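21/03/2023
Bench notes, vinegar side

Shadi brought back two bottles of the Coelho sherry vinegar and wants us to agree it is better than the Stekus we already buy. I'm not there yet. The label says "aged in oak" and leaves it at that. How long? A week in a barrel is aging if you're generous.

Titrated both this morning. Coelho came in at 7 percent acid, same as Stekus. The smell is rounder, I'll give him that, but sugar does that too and I want the residual sugar number before anyone says "cask character" at me again.

Tasting: five of us, blind, on plain bread and then on lettuce with a bland oil. Chantal picked Coelho both times. Wayne picked Coelho on bread and Stekus on lettuce, then asked to change his answer (no). Hélène couldn't separate them. So much for the awards sticker. I looked up that contest and it handed out 103 medals to 197 entries. More than half go home happy.

Price is the real sticking point. Previa wants us to commit to 2,000 bottles to get the case rate. Not on one morning's tasting.

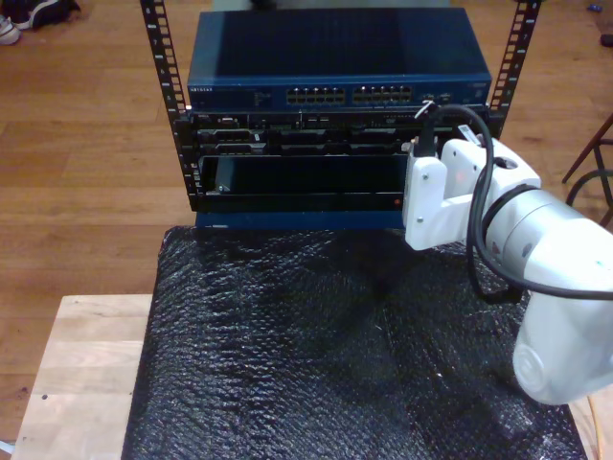
Storage is the next thing to test, since Coelho claims no change after opening. I doubt it. Plan is one bottle capped, one with a loose cork, both left out of the light and smelled every few days. Samples for Chepkoech's lab go out padded, and black bubble wrap like the sheet on the wooden table would suit me fine, folded double around each bottle. Clear wrap got us a cracked neck in January.

To do: sugar reading on both. Ask Previa for a real aging statement, in writing. Repeat the lettuce round with Brillum oil, the bland one may be hiding things.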